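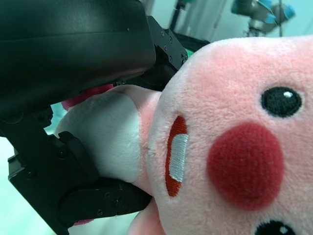
Handling bench: what we have and what we need to buy

Verell's handling bench is due for its equipment review in February. The pictures on this page go with the spending plan, so that people who sign off the money but don't work at the bench can see what the arms spend their time on. The plan itself was put together by Eftychia Vrettos, with prices gathered by Paavo Rantala. Questions about prices should go to Paavo.

Soft toy in the grip. The pink plush is held by the body between the two fingers, with the body bulging a little where they close. Soft objects are on the bench list next to hard ones, and the same fingers have to manage both.

Finger sets are the first item in the plan. We currently buy them from Flitance as complete pairs, with pads already fitted. A pair costs more than buying fingers and pads separately, but fitting pads ourselves took up bench time last year and the results varied from one person to the next. We are asking for 5 pairs, to be kept in the store cupboard and signed out as needed. Gkikas offered a cheaper set, and we have a sample, but it needs an adaptor plate that adds to the length of the gripper. That would mean setting up the wrist cameras again on every arm. We don't recommend it this year.

The second item is objects. The current set is toys, mugs, plates and toy food, all bought from ordinary shops. It is a small part of the budget and it is the part most often forgotten. Paavo's list has 32 objects on it, including duplicates of anything that is likely to be discontinued. Plates and mugs are easy to replace. Plush toys aren't, as shops change their ranges often and a toy of the same size may have quite different stuffing. Where we can, we will buy two of each toy at the same time and put one away.

Mug, plate and plush. A more crowded layout on the white tabletop: a light blue mug stands behind the toy, with a lavender plate to one side. One finger is just above the mug and a second arm stands in the background.
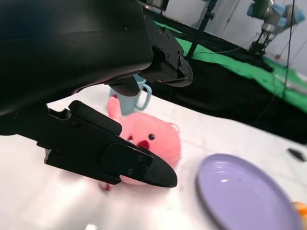

Table coverings and backdrop cloth come next. They are cheap, but they have never had a line of their own and have been paid for out of whatever was left. The plan now gives them one, together with clamps and cable ties. Anyone who needs cloth in a different colour should tell Eftychia before the order goes in, because the supplier cuts to length and does not take returns.

The largest request is for the service contract with Trunereo. It comes to £1,787 for the year and covers both arms, with one planned visit and a loan unit if a wrist joint has to go away for repair. We looked at going without. A single joint repair outside the contract would take more than 2 weeks with no loan unit, and the bench can't do paired work with one arm. The contract can be cancelled at the end of the year if we don't use it.

Left out of this year's plan:

A third arm. There is no space for it without moving the present table, and the power supply would need looking at first.

Force sensing at the fingertips. Flitance expects to offer it as an option on its standard fingers. We would like to wait and see the price before setting money aside.

New wrist cameras. The existing ones do what we need. One spare is already in the cupboard.

A printed price list is kept in the bench folder, with the quotes behind it in the order they came in. Gkikas has still to confirm delivery charges for the sample set, and that line is marked in pencil until it does. Orders for objects and cloth can be placed as soon as the plan is approved. The finger sets take longer to arrive and should be ordered first.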